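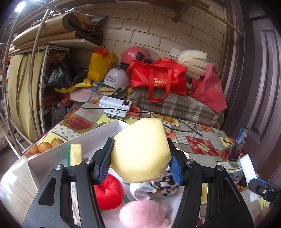
The Moveck Conference will play a shortened women's volleyball schedule next season, with each member school meeting league opponents 16 times and travel limited to two regions. Commissioner Kekeli Tsikata discussed the decision with the conference office on June 11, 2024, one day after athletic directors gave their approval.

"We had a schedule that looked good on paper and was hard on students," Tsikata said. "The longest road trip last year was 389 miles each way, and it fell in the week before exams. I could not defend that to a parent."

Under the new plan, the 12 members will be placed in an East and a West group. Fahy College and Brusico State, which have met every fall since both joined the league, will be in separate groups. Their match will continue as a protected date.

"That one was never in question," Tsikata said. "Both schools asked for it in writing – and both asked to host first."

Tiburcio Zepeda, head coach at Brusico State, supports the change but has concerns about the postseason. Group winners will advance directly to the semifinals, and the remaining places will be decided by overall record.

"A team in the stronger group could finish third and be better than the champion on the other side," Zepeda said. "I have told the commissioner so. She listened, and we will look at it again in December."

Tsikata confirmed that the format will be reviewed then. She said the conference has no plans to add members or to move the tournament from Teka Arena, where the current agreement has 2 years remaining.

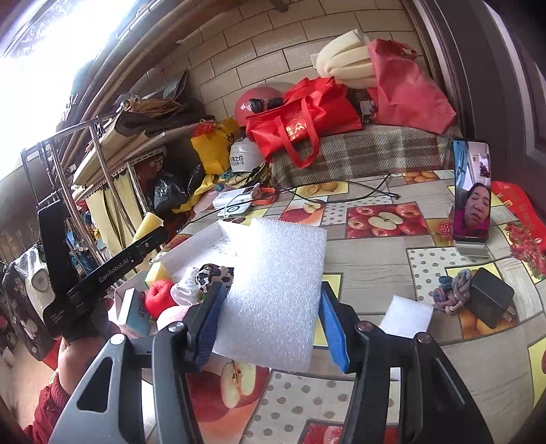 Nonconference Dates

Schools may fill open weekends with opponents of their choice. Zepeda said his staff has already called several programs within a short bus ride of campus. Completed schedules are due to the conference office before fall practice begins.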